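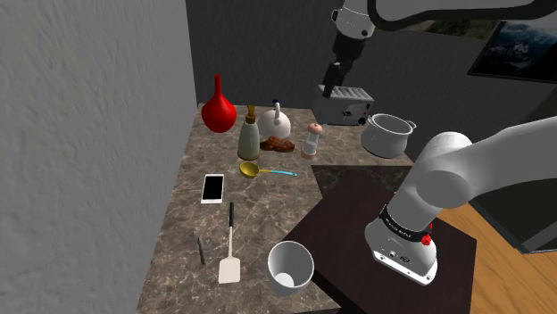
Driltau Allotment Association
Minutes of the May meeting, held in the side room at Drikska Hall, 6.30 pm

In the chair: Nithin Poojary

Apologies were received from plots 9 and 17.

1. Minutes of the last meeting
Agreed, with one correction. The plot given up in March was 22B, not 22A. 22A is still let and the holder has asked that this be made clear.

2. Water
The tap at the lower gate has been dripping since the frost. Trultier quoted £124 to replace the tap and the first length of pipe. Accepted. The water will be off for one morning while the work is done and a notice will go on both gates beforehand.

Members are reminded that hoses are for filling butts and must not be left running on beds. Sprinklers are not allowed under the tenancy rules.

3. Rents
Rents for the year stay as they are: £50 for a full plot and £30 for a half plot. Two plots are still unpaid after a second letter. The chair will telephone both holders. If there is no answer by the end of the month the plots will be offered to the waiting list.

4. Paths
The main path between the compost bays and the top hedge is too narrow for a barrow in places. Plot holders on that side are asked to cut their edges back to the pegs. There was some discussion of who put the pegs in and whether they are in the right place. The chair will check them against the plan.

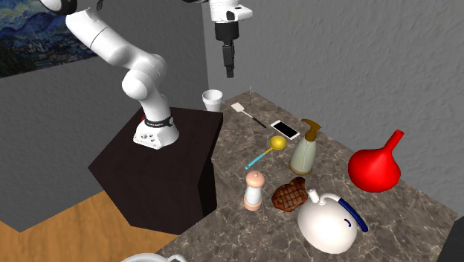
5. Bonfires
Complaints came from houses on Nair Lane about smoke in the early evening. The rule stands: no fires before October. Woody waste can be stacked by the bottom fence for the chipper. Bindweed and couch grass should be taken home or to the tip and kept out of the shared compost.

6. Seed potatoes and manure
All the seed potatoes ordered in the winter have been collected except one bag of Charlotte, which is in the shed with no name on it. It will go to whoever asks first.

The next load of manure will be tipped at the upper gate. It is for sharing between all plots, and members are asked to take no more than 6 barrows each until everyone has had a turn.

7. Any other business
The shed padlock is stiff. Oil to be tried before buying another.
A member asked whether hens could be kept on a half plot. The lease allows hens but gives no minimum size. Held over to the next meeting.
The blue wheelbarrow is missing its wheel nut. Please do not use it.

The meeting closed at 7.50 pm.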